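Hilde Desmet repaired furniture for other people for 11 years before she sold a single piece of her own. She works out of the back half of a former dairy, and she'd sooner talk about glue than about herself.

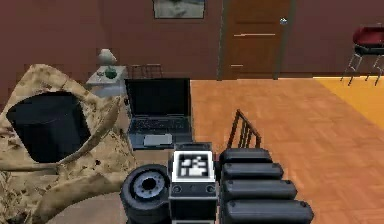
**LUSAVWOOD, 31 Dec 2023** - The kettle is on when I get there, and Desmet is writing up invoices at the bench. She closes the book and pulls over a second stool.

She learned the trade from Dirk Bosman, who ran a repair shop in town. "Dirk didn't teach much," she says. "He gave you a chair with a broken leg and went to lunch. If it was still broken when he came back, you got another one."

Most of her work is still repairs, mainly kitchen chairs. She charges by the job and won't quote over the phone. "People say it's a loose joint. Then it turns up in two garbage bags."

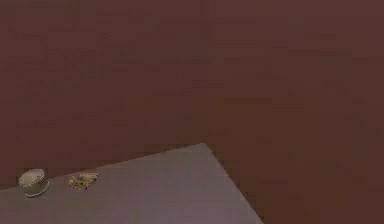 The repairs pay the rent, she says, and the tables are what she does with the hours left over. A table takes her nearly 40 hours, more if the customer keeps changing their mind about the colour. Her apprentice, Marloes Van Beek, started in May and now does most of the sanding.

"She's more patient than me. I had to tell her to stop."

I ask whether she has thought about a bigger shop.

"I looked at one. It was 200 dollars a week more, and I'd have spent the whole time worrying about it."
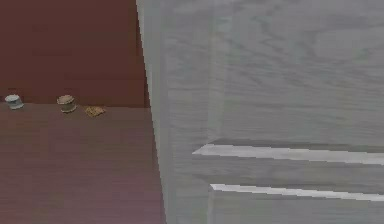 What she would like is a better dust extractor and three weeks off in winter. She hasn't had a proper holiday since she took over the lease, and Van Beek isn't ready to run the place alone - "she'd say she is" - so it will probably wait another year.

The shop opens again on Tuesday. There are six chairs waiting by the door.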